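How to Patch Nail Holes Before the Final Inspection

Every rental in Andstead comes with the same lease clause about picture hooks, and every tenant reads it in the last week. You'll need a small tub of filler, a putty knife, 254-grit paper if the shop insists it exists (mine sold me something else) and more patience than I own.

Pull the nail straight out. Scrape off the raised rim, press the filler in, wipe it level and go and make a cup of tea. Toothpaste is not filler, whatever your brother-in-law reckons.

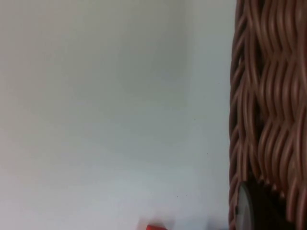 Deep holes want two thin coats. One fat coat shrinks and leaves a dimple that shows up beautifully at inspection. Sand lightly, dust, then dab on leftover paint with a fingertip. If the colour's off, paint the whole wall, corner to corner, and remember this in March when you're hanging things again.

Annelies Riedl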